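The Front Room at Gikamdale

We moved into the house on the Buston road in September with 2 vans, 16 boxes of books and no idea how good the front room was going to look once everything found its spot. It is now the room we all end up in! Friends kept asking to see the furniture, so we finally put this gallery page together.

A bit of background first. The coffee table came from a dealer in Zurnville who had it wedged behind a stack of dining chairs, and it took us one look to say yes. The sofa was a longer hunt. We must have sat on about 100 of them before we found the right one at Kinyua, a secondhand furniture barn with terrible parking and wonderful stock. The rug was the last thing in, and it pulled the whole room together — I still get a little thrill when I walk in and see all those flowers.

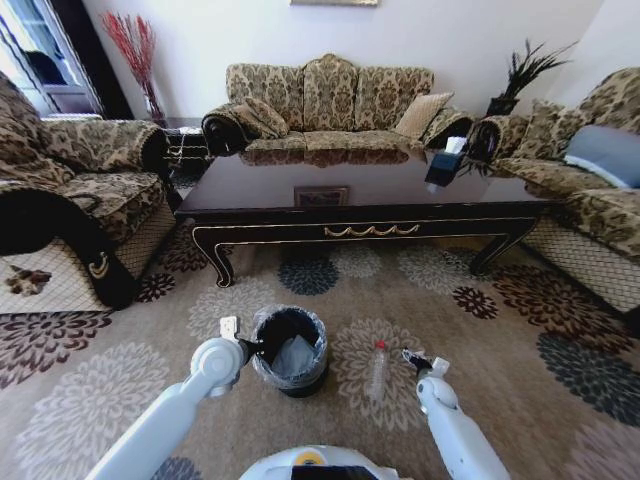 The coffee table and the damask sofa, with the floral rug in front. The wastebasket has a clear bag in it, and there's a red-capped water bottle on the rug.

I love how the dark, glossy tabletop picks up the reflection of the sofa. It needs dusting more than any table I have ever owned, and I do it happily. The gold line along the apron is thin enough that you could miss it at first, but the swag ornament in the center of the front panel gets a comment from every single visitor. Gold edging on those curved legs, too!

The sofa is gold and brown with a high scalloped back in three panels, and it looks so good against the white wall that we gave up on the idea of painting. The rolled arms are just right for leaning on with a book.

And the rug! Burgundy, slate blue, gray, cream, beige, all in great big blooms. My favorites are the dark maroon ones. We had a plain rug in the old place and I don't miss it one bit.

Next up is the dining room, where the chairs are still waiting for new seats. I have a fabric sample from Kinyua that I can't stop looking at — more pictures when it's done.

Contact | © Gikamdale House Pages | Back to top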